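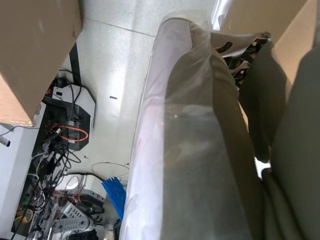 **Tayla Rutherford**
*Dungeon master, map scribbler and keeper of this blog*

December 2018

We finally finished Piltard last night, after I'd been promising it to the group since April, and I'm still a bit giddy about it! It's a little 20-page adventure for characters of low level (the cover says up to 4, though I'd let a careful party of fives have a go), set in and under a drowned market town called Bristum. The writing is lovely. The layout, less so – the room key starts on one page and the map it belongs to is tucked away at the very back, so I spent most of the evening with my thumb wedged in the booklet.

What won me over was Duletov, the old toll keeper, who has a proper table of things he'll lie about. I rolled on it far more often than I needed to. My players trusted him completely, bless them, and paid him 51 silver for a key to a door that was already open.

Room 14 needs a bit of work before you run it. The text mentions a second stair that the map doesn't have, and the Miettinen sisters are given no hit points at all, so I borrowed the bandit entry and gave them better knives. I also swapped the treasure for a leaky rowing boat, and they've since named it and want to take it everywhere.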